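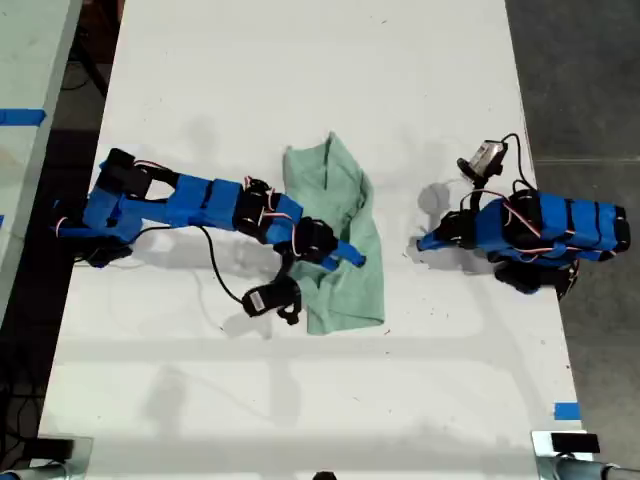
Progress report, linen and table station, Gileck workroom
Reporting date: Tue 8 May
Prepared by Zdzisław Czarnecka for the Rollier program office

1. Scope of this report

This report covers the second stage of the work on the white sorting table at Gileck. The stage has two parts: handling of household towels (spreading, folding, stacking) and clearing of small debris from the table surface between towel batches. Storage, laundering and delivery are covered in the Mallet report and are not repeated.

2. Towels

The towels in use are plain, light-colored and of one size. They reach the table bunched, as they come out of the bag, and are not sorted by color before folding. The folding order agreed in the first stage has been kept: find two corners on a short side, spread, fold lengthwise, fold across twice, press.

421 towels were folded in this stage against a planned 400. Of these, 17 were refolded at inspection. The usual fault was a second fold made over a crease left in the first, which gives a stack that leans. A towel that has been bunched for a long time holds its creases along the edge, and these have to be pressed out by hand before the first fold. The written procedure did not say so. It does now, at step 2.

The pale green towels show creases less clearly than the white ones under the present lighting. Shadows on the table make this worse late in the shift. We moved the lamp once, with no clear gain, and have put it back. A second lamp has been priced with Vostier and is included in the request under section 5.

3. Table surface

The table top was chosen white so that dirt would show. It does show. Specks and small marks build up over a batch, and wiping between batches removes most of the specks but leaves some of the marks. The marks do not transfer to cloth in the rub test. We propose to leave them alone until the top is replaced.

Larger pieces are a separate matter. Short dark bits, thin and stick-like or knobbly, are picked off one at a time before wiping. Wiping first drags them across the surface and breaks them, and the broken ends catch in the towel loops. Picking is slow when the piece is thin and lies flat. Soft-faced tips hold a thin piece better than bare ones, which tend to flick it away.
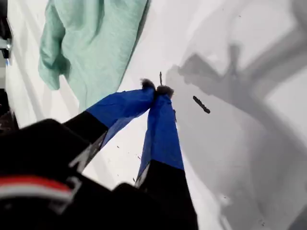 Wiesława Gajewski asked that the order of work be changed, so that each towel is shaken out over a bin before it reaches the table and the picking step is dropped altogether. She noted that the bits come in with the cloth and that the table is the wrong place to deal with them. She also asked why the bags are not turned inside out between loads.

The first point is accepted in part. Shaking out will be tried on alternate batches through June, with picking kept on all of them so that the two can be compared. On the second point, the bags have a sewn liner and cannot be turned fully. Unlined bags are being looked for.

4. Spending

Spending to date on this stage is 908, all of it on consumables and replacement towels. No equipment was bought. The lamp and the unlined bags fall in the next stage.

5. Requests

One additional lamp for the table, on an adjustable arm.
Unlined bags, one full set.
Approval of the revised folding procedure (step 2, pressing of edge creases).

6. Next stage

Work continues with the same table and the same towels. Hand towels will be added once the revised procedure is approved; the folding order for those is still to be written. The refold log will be kept in its present form, with one new column for debris found in the cloth after folding.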